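Frequently Asked Questions

Grurerley Student Robotics Club

Who can join the club?
Every student of the school can join, also if you never touched a robot before. We have members who write code very well and members who only started in May. Both are welcome.

When and where do you meet?
We meet on Wednesdays after the last class, in the workshop on the second floor. Please come on time, as Isauro Cisneros gives the safety talk in the first minutes and new members must hear it once.

Do I need my own laptop?
No. The club has laptops to share. If you bring your own, ask Dayana Trujillo to help you with the installation. It needs some patience.

What do the members do in a normal meeting?
We work in small teams at one robot arm. One person drives the arm, one person watches the table and keeps a hand near the stop button, and the others write notes. This term the task is to pick up light things and put them in a new place.
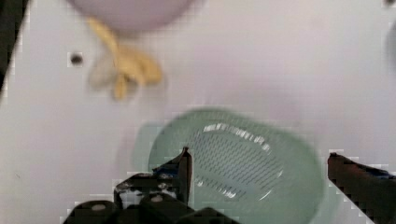 Practice with the green basket, seen from the wrist camera.

Why do you use toys and kitchen things?
They are cheap and they have difficult shapes. A basket has a thin rim, and a soft toy changes its form when you press it. Members may bring objects from home, but please no glass.

Is there a competition?
Yes, the Jalelard Cup. Each team may have 3 drivers, and a round takes 297 seconds. Our club can send 13 students. Azucena Ibarra keeps the list.

Does it cost money?
The membership is free. For the Cup, the family pays only the lunch.

I have another question. Whom can I ask?
Please write to Yareli Zamudio or come to the workshop before the meeting begins.

Page updated August 2026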